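In Praise of the Slow Lid

I have been meaning to write something about jars for a long while now, and since January is a month when I mostly stand in my kitchen anyway, it may as well be today. My complaint is a simple one. We have gotten far too used to throwing away a perfectly good container the minute it's empty, and I think we ought to feel a little worse about it than we do.

My grandmother kept 33 jars on a shelf over her stove (I dusted them every summer, so I should know), and every last one had started life holding something else.
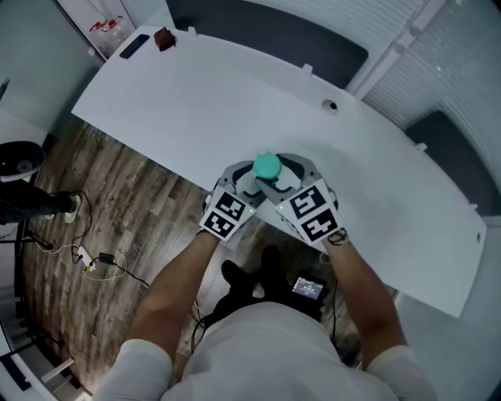 She bought her pickles from the Olivares market down the hill, and when the pickles were gone the jar held buttons, or rice, or the good screws. When I moved to Hesness I carried eight of those jars with me on my lap, wrapped in dish towels, and I still use them all!

Now, I know what people will say, because my own family says it at dinner. Jars take up room. Lids go missing. A nice matching set from Trisov costs next to nothing and looks so much better on the counter. All true, and I own a few of the Trisov ones myself, and they're fine. 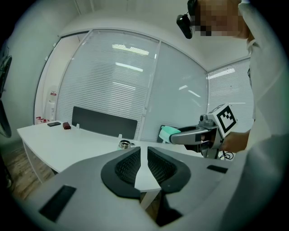
A person's attention is never wasted on a small job.

But a cheap new thing still has to be made and trucked and unpacked, and the old one was already sitting there with a lid that fit. I would love to see our grocery stores put out a bin for clean empties, so that anybody could take what they needed on the way home.

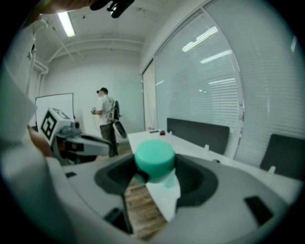 The shop in Grodeo tried it with nothing fancier than a crate by the door, and I came home from my last visit with two tall jars and a squat one that is now full of lentils. If your own store has a manager you're on speaking terms with, please ask about it the next time you're in for milk.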